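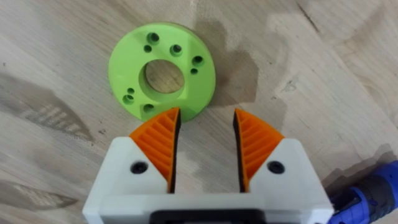 Ticket 709 - green rings dropping at handover
Opened by: Joanne Kettle, assembly, Flisby
Assigned to: Edin Papadopoulos, Vellunus support
Opened: 2021-04-23
Status: open, workaround in place

Hi Edin, me again! Same two arms, new problem. We're on the green rings for the Sastetti job this month, 500 of them, and the arms are supposed to do the bit we all hate: pick a ring up off the bench, pass it across from one arm to the other, and put it down in front of whoever's on screws. Most of the time it's lovely to watch. Then every so often the receiving arm closes too soon, catches the rim with the tips of the fingers and lets go, and the ring is back on the bench or rolling toward my lap.

I kept a tally on the back of a job card and got to 13 drops before lunch. I know you'll want the log so I've attached it, but I can't make head or tail of it myself. There's no error on the screen when it happens. The arm just carries on to the put-down spot with nothing in its fingers, very politely opens them, and goes back for another one. That part drives Beryl up the wall.

What I've tried so far:

Turned it off and on (sorry, had to). No change.
Re-ran the homing routine on both arms. No change.
Wiped the black strips on the inside of the fingers with the cloth and the stuff you left us. A bit better for maybe half an hour, then back to normal.
Swapped to a different batch of rings. No change.
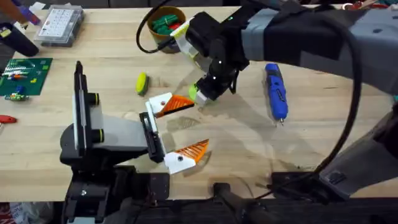 Irena had a thought about the clutter and I'll pass it on. We still use this as a normal bench between runs, so there are hand tools and the parts box and bits of electronics living on it, and the cables from the arms swing over the bowl. She reckoned something might be getting nudged. I watched for that through a good long stretch and didn't see anything touch anything, but I'm not saying she's wrong.

Edin asked on the phone if anything had changed since he set it up. Writing my answer down so it's in the ticket: yes, one thing. We used to hand-feed the rings, flat on the bench with a pencil mark to line up to. When Margit moved over to packing we lost the person doing that, so now whoever's on screws slides the next ring in when they get a second. It goes somewhere near the mark. Some of us are fussier than others. I'd like it noted that Beryl is extremely fussy and still gets drops.

Next entry, after Edin's remote session.

He went through the log with me over the phone and was very patient about it. The pickup looks fine. The arm finds the ring wherever we've put it, within reason, so our sloppy sliding isn't the cause (relief all round, and an apology owed to the new starter). What he thinks is happening is that the giving arm grabs the ring a bit differently each time, sometimes nearer the middle of the fingers and sometimes right out at the tips, and the receiving arm doesn't know that. It goes to the same place in the air every time. If the ring is held a bit far out, it closes on the edge.

He asked me to slow the handover right down and watch from the side. I did, and I could see it plain as day once I knew what to look for. The soft fingers bend in as they should, but on a bad one they're only bending round a sliver of rim.

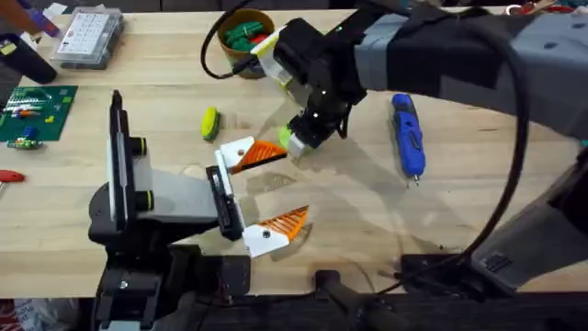
So the slow setting helps a lot, and we've left it there for now. The catch is that it makes the whole cycle longer and whoever's on screws ends up sitting waiting. I did raise this with Edin and I'll put it here too as it matters more to us than the drops do. Before the arms, you set your own pace. If your hands were sore you did a few slow ones, and if you were on a roll you got ahead and had a stretch. Now the ring arrives when it arrives. At full speed it's a touch quick for some of the girls, at slow speed it's dull as anything, and either way you're working to somebody else's clock. My wrists are much better than they were last year and I wouldn't go back to picking and passing all day, please don't take this as a complaint about the arms! But if there's any way to put a "ready for the next one" button on it, or a foot pedal, I think it would fix half the grumbling in here.

Edin says a pedal is doable and there's a spare input for it. He's asking Rolland for a price. Irena wants it noted that she would like it on the left.

While he was on he also asked about the screws in the finger mounts. I checked them on both arms with the machine stopped and the key out, like the sheet says. All tight.
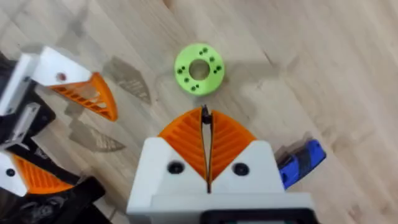 Latest from me: he's sent through a change so the giving arm re-checks its grip before it passes, and if the ring is too far out it puts it down and picks it up again. Beryl and I ran it over the afternoon on slow and had 2 drops, both on rings that had landed half on top of something. Big improvement. I haven't dared put it up to full speed yet. Margit came over on her break to have a look and said it dithers, and it does, it has a little think before every pass, but I'd take dithering over chasing rings under the bench.

Still to do:

Edin to look at why it doesn't notice when its fingers are empty.
Edin to chase the pedal.
Me to try full speed with the new change and tally the drops again.
Me to clear a proper space round the pickup mark and get everyone to keep it clear.

Please leave the ticket open until the pedal's sorted. I'm in until three most days, and if you ring after that, ask for Irena.

Joanne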